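Sorting out cable bits - workshop tips page

Right, the wire pile. Everyone has one. Mine got silly in August and I finally dealt with it, so quick notes before I forget.

Don't buy anything first. Ask at the bottle shop or the chemist for divider boxes, the cardboard ones with squares inside. Free. If the top edges are torn leave them, or trim with a bread knife, doesn't matter. One bundle per square. Connectors up, so you can see what you've got without pulling the lot out.

Fill from the front row. Otherwise your sleeve catches everything.

Untangling: never pull. Find a plug end, hold it, shake the rest downwards. Then next one. Fat black housings out of the heap first, they're what snags. Capucine Lecomte swears by a knitting needle for the tight knots, I use a chopstick.

Ties - paper ones or old bread tags. Not elastic bands, they go sticky and you'll be picking it off for ever. Wrap loosly, bend it once, in it goes.

Small loose stuff (spare pins, crimps, those little white plugs) wants a lidded tray with compartments. Clear plastic, so you're not opening it ten times. Bit of crumpled tissue in the gaps if it rattles.

Work surface: pale if poss. Dark bits show up. I put a pink-ish mat down and stopped losing things. Floor too, sweep BEFORE you start, then anything dropped is yours.

Labels. Masking tape on the outside of the box, biro, done. Recep Şimşekoğlu does his by colour, red with red etc, but most of mine are mixed so teh plug shape works better.

Anything cut or bare goes straight in the recycling bag. No "might be useful". Do 40 minutes, then stop, tea, come back. 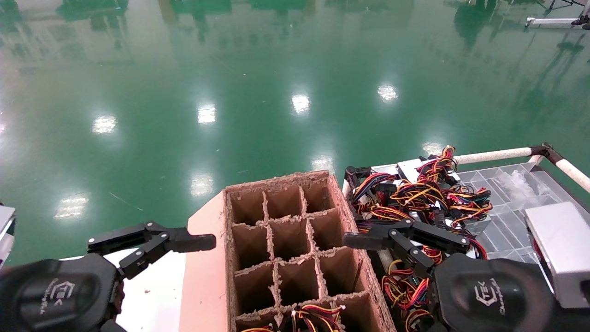 And if the box gets damp, bin it and get another.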